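Ullwood 적층형 수납 정리함 사용 평가

평가 대상: Ullwood 적층형 수납 정리함(대형 2단 구성)
작성: Dankwa 생활용품평가실
평가 담당: Svenja Aebischer, Chih-ming Mak
게시: 5월 15일

1. 평가 개요

본 평가실은 공용 공간에서 소형 물품을 보관하는 용도로 판매되는 수납 정리함을 대상으로 정기 평가를 실시하고 있다. 이번 평가 대상은 Ullwood가 공급하는 적층형 정리함으로, 평가실은 제품을 일반 유통 경로로 구입하였으며 공급사로부터 별도의 지원을 받지 않았다. 평가는 Vullesville 문화회관의 공작실과 비품실에서 6주간 진행되었다. 두 공간은 이용자의 연령대가 다양하고 물품의 반출과 반납이 잦아, 가정용 제품의 내구성을 확인하기에 적합한 조건을 갖추고 있다.

2. 구성 및 조립

포장에는 본체 2단, 칸막이, 연결 고정구, 바닥용 미끄럼 방지 패드, 설명서가 포함되어 있다. 조립에는 별도의 공구가 필요하지 않다. 첫 조립에 걸린 시간은 23분이었으며, 이 가운데 상당 부분이 칸막이 홈을 맞추는 데 쓰였다. 설명서의 그림은 크기가 작고 앞면과 뒷면의 구분이 분명하지 않아, 담당자가 칸막이를 한 차례 반대로 끼운 뒤 다시 분리하여야 했다. 공급사는 개정판 설명서에서 이 부분을 보완할 필요가 있다.

고정구는 손으로 눌러 잠그는 방식이다. 체결력은 충분하나, 손힘이 약한 이용자에게는 해제가 어려울 수 있다. 공작실 이용자 Yee-man Chiang 씨는 상단을 분리할 때 다른 사람의 도움을 받았다고 의견서에 기재하였다.

3. 수납 성능

칸의 폭은 세 단계로 조절할 수 있다. 가장 좁은 단계는 필기구와 붓류에, 가장 넓은 단계는 공과 컵처럼 부피가 있는 물품에 적합하다. 소형 공구와 놀이용품을 한 정리함에 함께 보관하는 가정이 많은 점을 고려하여, 평가에서는 물품을 종류별로 나누지 않고 섞어 담는 방식도 함께 시험하였다.

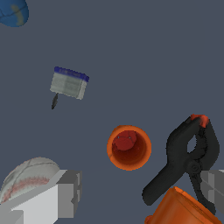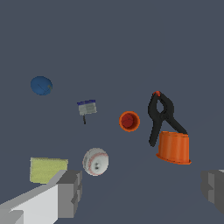
물품의 크기와 형태가 서로 다를수록 칸 구획의 효과가 크다. 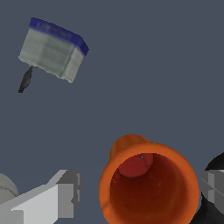
혼합 수납 시 가장 큰 문제는 칸막이의 높이였다. 칸막이가 본체 벽면보다 낮게 설계되어 있어, 서랍을 빠르게 여닫으면 둥근 물품이 옆 칸으로 넘어가는 현상이 반복되었다. 천천히 여닫을 때에는 같은 현상이 나타나지 않았다. 바닥면에 얇은 직물을 깔면 다소 개선되지만, 이는 제품의 기본 구성에 포함되지 않은 조치이므로 평가 점수에는 반영하지 않았다.

서랍의 움직임은 전반적으로 부드러웠다. 다만 하단 서랍에 무거운 물품을 가득 채운 경우에는 끝까지 당겼을 때 본체 앞쪽이 약간 들리는 경향이 있었다. 설명서에는 벽면 고정에 관한 안내가 없다. 어린이가 이용하는 장소에서는 무거운 물품을 하단 안쪽에 두고, 상단에는 가벼운 물품만 보관할 것을 권고한다.

4. 내구성 및 관리

평가 기간 동안 서랍을 200회 연속으로 여닫는 시험을 별도로 실시하였다. 시험 후 레일의 변형이나 이탈은 확인되지 않았다. 손잡이 안쪽에 가벼운 마모가 생겼으나 사용에는 지장이 없는 수준이다.

표면의 오염은 중성세제와 젖은 천으로 대부분 제거되었다. 수성 물감은 바로 닦으면 흔적이 남지 않았고, 하루가 지난 뒤에는 모서리 부분에 옅은 얼룩이 남았다. 유성 펜 자국은 세제로 지워지지 않았다. 칸막이 홈에는 먼지가 쌓이기 쉬우며 폭이 좁아 천이 들어가지 않으므로, 청소할 때에는 마른 솔을 사용하는 편이 좋다.

미끄럼 방지 패드는 접착력이 약하다. 비품실에 설치한 제품에서는 6주가 되기 전에 패드 한 개가 떨어졌다. 교체용 패드는 별도로 판매되지 않으며, 공급사 상담 창구에 문의한 결과 9월에 개별 판매를 시작할 예정이라는 답변을 받았다.

5. 비교 검토

평가실은 앞서 Gonelell의 단일형 정리함을 같은 방법으로 시험한 바 있다. Gonelell 제품은 칸막이가 벽면과 같은 높이여서 물품이 섞이는 일이 적었으나, 단을 추가할 수 없고 칸의 폭도 고정되어 있다. 보관할 물품의 종류가 일정한 곳에는 Gonelell 제품이, 계절이나 행사에 따라 물품이 바뀌는 곳에는 Ullwood 제품이 적합한 것으로 판단된다.

이용자 의견은 엇갈렸다. 비품실을 관리하는 Efua Owusu 씨는 단을 분리하여 그대로 옮길 수 있는 점을 장점으로 꼽았다. 반면 공작실의 Hiu-tung Siu 씨는 이름표를 끼울 자리가 없어 물품을 찾는 데 시간이 걸린다고 지적하였다. 평가실은 후자의 지적이 타당하다고 본다. 여러 사람이 함께 쓰는 수납용품에는 내용물을 표시할 수단이 기본으로 제공되어야 한다.

6. 평가 결과

수납 유연성: 우수
조립 편의성: 보통
서랍 작동: 우수
안정성: 보통
청소 및 관리: 보통
부속품: 미흡

종합 등급은 '조건부 권장'으로 한다. 서랍을 거칠게 다루는 일이 적은 가정과 소규모 공용 공간에서는 무리 없이 사용할 수 있다. 유아가 보호자 없이 이용할 수 있는 장소에 설치하려면 전도 방지 조치를 먼저 마련하여야 한다.

본 평가는 대형 2단 구성에 한하며, 소형 구성과 3단 이상의 적층에는 적용되지 않는다. 평가 내용에 대한 이의는 Dankwa 생활용품평가실에 서면으로 제출할 수 있다.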